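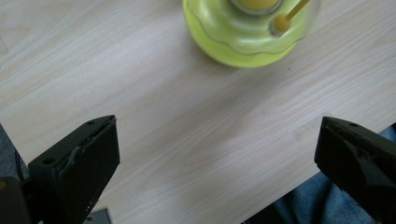 Green plate, clear dish on top. Wood-grain table.

July, mock trial bench notes, started 8:40 a.m.

Working on the jury instruction rewrite for the Ospina problem. The aim is still the same: take the standard closing instructions, put them in everyday words, and see whether mock jurors apply them the way the court means them to. Yaneth Taipe ran the morning group and I took the afternoon one. Ehsan Akbari did the coding sheets.

Case file is unchanged from the last round. Defendant charged with wire fraud over invoices sent from Clevden to a supplier, Diltent. Whether the invoices were false is barely disputed. The fight is over intent. We picked it for that, and it still splits people well.

Version A is the pattern text, read aloud. Version B is our plain one. Reading time for B was 13 minutes at normal pace. Yaneth reads faster than I do, so next time one person should read for both groups, or we record it.

Questionnaire has 30 items. Ehsan wants to cut item 9 and I agree. It asks whether the defendant "had to explain" the invoices, and several people took that to mean socially, as in would you expect him to. Their written comments make that clear. Replace with: "If the defendant does not testify, may you count that against him?" Yes / no / not sure.

Total completed questionnaires so far, all rounds, is 171. Three more were turned in with the back page blank. Ehsan has put them in a separate folder and they are not in the total.

Reasonable doubt. Still the hardest paragraph. In the afternoon group the talk went straight to percentages, and one person wanted to settle on a number before discussing any evidence. Our text says nothing about numbers either way. Yaneth thinks we should leave it like that, as plenty of judges refuse to put a figure on it and we would be testing something no court would read. I would like to try one added sentence in a side version, kept out of the main results. Not decided.

Unanimity. Version B says "all of you must agree on each count." One juror in the morning group understood this as all counts having to come out the same way. Bad wording on our part. Changed to: "Consider each count separately. You may find the defendant guilty on one count and not guilty on another. Whatever you decide on a count, all of you must agree on it." Longer, but leave it.

Good faith instruction. Yaneth moved it up to sit directly after intent. In the old order it came after the section on weighing witnesses and people seemed to treat it as a separate rule. Too early to say if the move helps. Check items 17 and 18 when the coding is done.

Deliberation notes. Morning group picked a foreperson at once, the first to speak. Afternoon group did a vote before any discussion, guilty or not guilty on paper slips, and after that nobody changed position for a long stretch. The instruction telling them to talk before voting is on page 4 and I doubt it had stuck. Move to page 1 of the deliberation sheet, and repeat it orally when we leave the room.

Recording. Osska transcript tool mixed up two speakers in the afternoon file from the point where they changed seats. Ehsan is correcting by hand. Ask people to keep the same chair.

Verdict forms: the check boxes are too close together. One form had a mark between the two and we had to ask the foreperson which was meant. Put them on separate lines.

To do
Swap item 9, reprint questionnaire (me)
New verdict form (Yaneth)
Finish speaker fixes, then code items 17 and 18 (Ehsan)
Draft side version of reasonable doubt, one sentence only, show Yaneth before using
Return the case binders to the shelf by the door, two are still in my office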